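Birkel Wide-Mouth Clear Jars

Reading time: 4 minutes

The Birkel series is a line of clear plastic storage jars with screw closures, made for dry goods, small parts, craft supplies and sample storage. The jars are sold by Priltholm with or without lids. This page covers body and closure options, filling and sealing, cleaning, labeling and ordering.

Body

Each Birkel jar is molded in one piece from clear PET. The wall is straight from the base to the shoulder, and the shoulder is kept short so that a scoop or spoon can reach the corners. The base has a shallow recess that keeps the center of the jar off the shelf. Clarity is highest in the side wall. The base is slightly thicker and bends the view of whatever lies under it, so contents should be checked from the side when color or fill level matters.

PET does not hold its shape at high temperatures. Do not fill Birkel jars with boiling liquid, and do not use them for pressure canning or in a microwave oven. For hot filling, see the Bresotora glass range.

Neck and thread

The neck is external thread, continuous type. The thread turns run around the outside of the neck, and the sealing surface is the flat top edge of the rim. No part of the closure enters the jar, and the full opening stays free for filling.
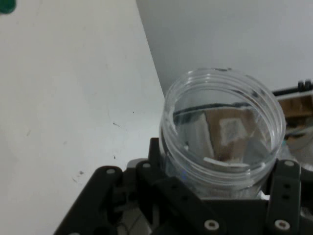
Clear jar without lid, threaded neck.

Threads must be clean for the lid to seat. Powders such as flour, plaster and fine pigment tend to collect in the lowest thread turn, where they hold the lid up on one side. Wipe the neck with a dry cloth before closing. If the lid feels tight before it reaches the rim, back it off fully and start again — forcing a crossed lid will mark the thread, and a marked thread will not seal a second time.

Closures

Two lid types fit the Birkel neck.

The Lobo lid is a ribbed polypropylene cap with a foam liner. It is the standard choice for dry goods and hardware. The liner takes a light set from the rim after the first few closings and should stay with the same jar after that. Lobo lids are supplied in white or black.

The Lobo S lid has the same outer shape with a pressure-sensitive liner that bonds to the rim when the lid is tightened. It shows that a jar has been opened and is meant for goods that will be shipped or sold. The liner is single use. Once it has been peeled from the rim, replace the lid with a standard Lobo.

Neither lid is child-resistant. Do not use them for medicine or household chemicals where a child-resistant closure is required.

Filling

Leave a gap below the rim so that the contents do not touch the liner. Dry goods settle after filling, and a jar that looks full at the bench may show a lower level after transport. Tap the base on a flat surface and top up before closing. Tighten by hand only.

Cleaning

Wash by hand in warm water with a mild detergent, rinse, and dry upside down on a rack. Dishwashers can warp the neck. Avoid acetone and other strong solvents, which cloud the wall. Stains from turmeric, paprika and some dyes may remain after washing and do not affect the seal.

Foam liners should be wiped and not soaked. Replace a liner that has torn or picked up an odor.

Labeling

The straight wall accepts paper and film labels. Apply them to a dry jar at room temperature. Removable labels are recommended for jars that will be reused; permanent adhesive can be softened with vegetable oil and then washed off.

Ordering

Jars are packed 100 to a carton, nested in layers with card dividers. Lids are packed separately in bags of 100 and must be ordered as their own line. Sample packs contain 4 jars and 4 standard Lobo lids. Cartons leave the warehouse within 5 working days. The black Lobo lid was added in February and is now stocked with the white.

Questions about fit or material should be sent to Mackenzie Ouellet at the Priltholm packaging desk. Include the lid type and the intended contents.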